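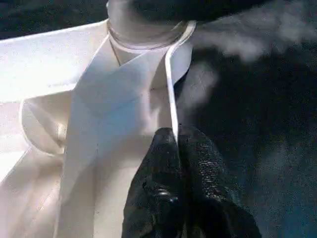
What should a laboratory budget for first when it plans a cloth-handling cell? Spare finger pads and the hours needed to change them, before any second arm is priced.

4.2 Consumables and replacement planning

Figure 3. Textured finger against a flap of folded white fabric, wrist view.

The purchase plan for the Tandville cell was drawn up in two parts. Fixed items (arm, gripper body, wrist camera, table) were priced once and written off over the length of the project. Consumables were priced per work block, where one block is 50 hours of scheduled handling. Earlier plans at our site had placed finger pads under general supplies, and the cost of wear could not be recovered from the accounts afterward.

Two suppliers quoted for textured fingers. Varnham offered a molded finger at $184 per pair, with the contact surface and core sold as one part. Goodwin offered a core with a separate slip-on pad at $90 per pair of pads, plus a one-time charge of $1,489 for cores, mounts and an alignment jig. With one replacement per block, the Goodwin option costs more through the fifteenth block and less from the sixteenth onward. The project was planned for 24 blocks, so the Goodwin option was selected.

The comparison assumes equal service life for both parts. Folded fabric makes this hard to check in advance, as contact may fall on a single layer, a hem or a stack of layers, and the load on the pad differs in each case. We therefore kept the replacement interval fixed and did not extend it for pads that still looked serviceable.

Camera exposure was budgeted separately. Bright cloth on a dark table can exceed the range of a small wrist sensor, as in the vertical flap in Figure 3, and a line for adjustable lighting was added to the Metari order in November. Labor for recalibration after each pad change was charged to the operating budget - the equipment grant does not cover it.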